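Clearing and Resetting a Shared Work Room

Filed under: Rooms and storage
Written by Riaan Mtshali, checked by Ibsa Feyisa

This page covers a full reset of a shared work room with mixed furniture: long tables, loose chairs, a workbench and a delivery area near the main doors. It assumes a hard floor and two people. A reset of a room this size takes us 54 minutes, excluding the workbench, which has its own page.

Before you start

Prop one leaf of the entrance doors open and keep the route to it clear until the end. Have ready a flat trolley, a roll of labels, a marker pen and two empty crates. One crate is for small items with a known place, the other for small items without one. Do not use a third crate. It fills up with things that belong in the first.

Step 1. Loose items

Start with whatever can be carried in one hand: paper trays, cups, offcuts, cable ends. Stack paper trays by size, rim upwards, no higher than ten. A bent tray will not nest properly and should go straight into the paper recycling. Work from the doors inwards.

Step 2. Chairs

Chairs come out before tables. Move shell chairs by the edge of the seat or by the frame, never by the top of the back, as this loosens the rear fixings on the Bellini type. Check each chair as it is moved:

- seat firm on the frame
- all feet or glides present
- no splits along the front edge of the seat

A chair that fails any check gets a label and goes to the repair shelf. Park the remainder in a single row with the seats facing the same way. Mixed types are fine in the row, but do not stack a Bellini on a Lilus - the frames are different widths and the lower seat will be scratched.

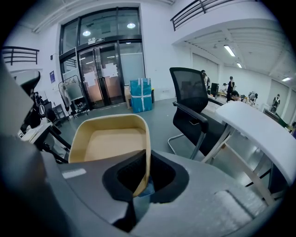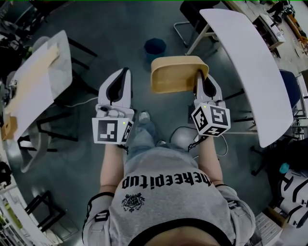 The work room, by the entrance and among the chairs and tables.

Step 3. Tables

Clear the top completely before moving a table, including any sheet of card used to protect the surface. Lift at both ends. Thin metal legs bend if dragged, and a bent leg cannot be straightened on site. Curved tables are handed, so note which way round yours stands before lifting it.

Step 4. Floor

Empty the wastebaskets first, then sweep towards the doors. Mop only if needed, using Stelia floor cleaner at the dilution on the bottle. Allow the floor to dry before any furniture goes back.

Step 5. Deliveries

Strapped bundles stay strapped until they reach the place where they will be opened. Write the delivery number on the outer wrap, facing the room. Flat cartons go behind bundles, full cartons beside them. Leave 37 inches clear in front of the doors at all times, measured from the open leaf.

Step 6. Putting back

Reverse the order: tables, chairs, loose items. Set tables by the floor marks, or from the wall if the marks have worn off. Wheeled racks go back last, with the castors turned inwards.

Spare glides are in the Vondeo drawer, part 323 for round legs and part 541 for square. Sign the sheet inside the store door and write the finishing time next to your name.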